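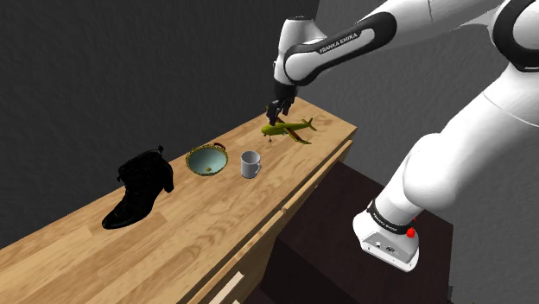

The gripper over the nose of the toy airplane in the simulated scene, with the mug, the bowl and the boot farther along the counter.

How to set up a virtual counter for a robot arm in Fluma

Written by Kaede Tamura for the Lallilero shared workshop
Last changed: March 30, 2018

In our workshop we want to build a small picking station: one arm, one wooden counter, and household things that must be lifted and put down in another place. Before we cut the wood I made the whole station in simulation, at home, on my own computer. This page explains how I did it, so that other members can repeat it and change it. You need to know a little about coordinate frames, but you do not need to have programmed a robot before.

What you need

A computer with Fluma installed, and the Handeo add-on for motion planning. A model of the arm, with its joints, limits and collision shapes. I use a Franka Emika arm model. A tape measure, if you want to copy a real counter. Meshes of the objects you want to pick up. I store mine in a folder called "things", and the commands in the workshop scripts expect this name.

Step 1. Make the counter first

Start with an empty project and set the units to meters. Please check this twice. My first counter was drawn in millimeters and I lost an evening looking for it.

Make the counter top as one solid box, and put the cabinet under it as a second box. The wood texture goes only on the visual mesh. For collision, keep the plain box. I wanted the same look as the Vestergaard board we plan to buy, so I used a light wood with the strips running along the length, but the planner does not care about this and you can leave it gray.

Add the wall behind the counter now, also as a collision object. Many people leave the wall for later, and then the elbow of the arm goes happily through the place where the wall will be.

Step 2. Place the arm on its own stand

I did not mount the arm on the counter. It has a separate dark stand next to the cabinet, and it reaches over the front edge. This leaves the whole wooden surface free for objects, and in the real build it will also mean that the shaking of the arm does not pass into the counter.

Make the stand as a fixed box with a flat top. Attach the base link of the arm to this top with a fixed joint. Then turn the base so that its front looks to the middle of the counter. If the base looks along the counter, the first joint must work near its limit for half of the positions, and the planner will find strange ways around.

Now move every joint slowly from one limit to the other with the sliders. Watch the stand, the wall and the front edge of the counter. If a link touches something and Fluma does not color it red, the collision shape is missing or it is in the wrong group.

Step 3. Choose objects with different shapes

Do not fill the counter with cubes. A cube is kind to the gripper and it teaches you very little. These are the objects I use:

Toy airplane. Long, with broad wings and a fin. Most directions of approach are blocked by something.
Mug. There is a handle on one side, so the rotation matters.
Bowl. Round and shallow, with two small handles on the rim.
Ankle boot. High at the shaft and low at the toe, and its center of mass is not where you think.

Place them in a loose line along the counter, with enough space between them for the open fingers. I put the airplane far back and the mug near the front edge, to test both a long reach and a short one.

For each object set the mass by hand. If you leave the field empty, Fluma calculates the mass from the volume as if the object was filled completely, and then the boot is as heavy as a stone. Weigh the real thing on a kitchen scale when you have it.

Step 4. Repair the collision shapes

This step takes the most time. A simple convex shape around the airplane closes the space between the wings and the tail, and the gripper will believe there is a wall in the air. The same happens with the bowl: the inside becomes solid, and everything you put into it stands on an invisible lid.

Open the mesh in the Handeo shape tool and choose "split into convex parts". For the airplane I got a good result with 13 parts. More parts make the contact more exact, but the simulation becomes slow and sometimes the object starts to tremble on the counter. If it trembles, reduce the number of parts before you change the friction.

Step 5. Teach the first grasp

Begin with the airplane, from the top. Create a target frame on the nose and let the z axis point straight down to the counter. The fingers must close across the body and not along it.

Then create a second frame directly above the first one. I call it "before". The motion has this order:

Move to "before" with the planner, with all collision objects active.
Open the gripper.
Go down in a straight line, slowly, to the target frame.
Close the gripper until the force limit is reached.
Wait a short moment – without this wait the lift begins when the fingers are still moving.
Go up in a straight line.

Holding an airplane by the nose is not the best grasp for its balance. The tail wants to go down. I use it as a test, and I recommend it for the same purpose, as you will see very fast if your friction and mass values make sense. For normal work move the target frame back toward the wings.

Step 6. Repeat with small changes

One good grasp says almost nothing. In the file settings.txt you find a value named "runs". Set it to up to 500 for one night on a normal home computer. In each run the script moves and turns the objects a little, tries the grasp, and writes one line to a log.

My log for the airplane has 1,091 lines at the moment. I sort it by the rotation of the object and look where the failures sit together. With the airplane they were nearly all at rotations where one finger came down on a wing.

Problems I had

The arm does not move and the planner says "start state in collision". The base link and the stand overlap. Lift the base by the smallest step, or allow contact between these two parts only.

The object jumps away when the fingers close. The closing speed is too high, or the time step is too long. Change the speed first.

The planner takes a large turn through the air for a short motion. Add a joint limit for the first joint that is narrower than the real one. You can remove it later.

The boot falls over before the arm comes near. Its mesh was not exactly on the counter at the start. Let the simulation run for a moment with the arm stopped, then save these positions as the new start.

The project is on the workshop drive in the folder fluma-counter, version 2. If you change the height of the counter, please write it in the notes file too, so the cutting list for the real cabinet stays correct. The counter should be ready to cut in June.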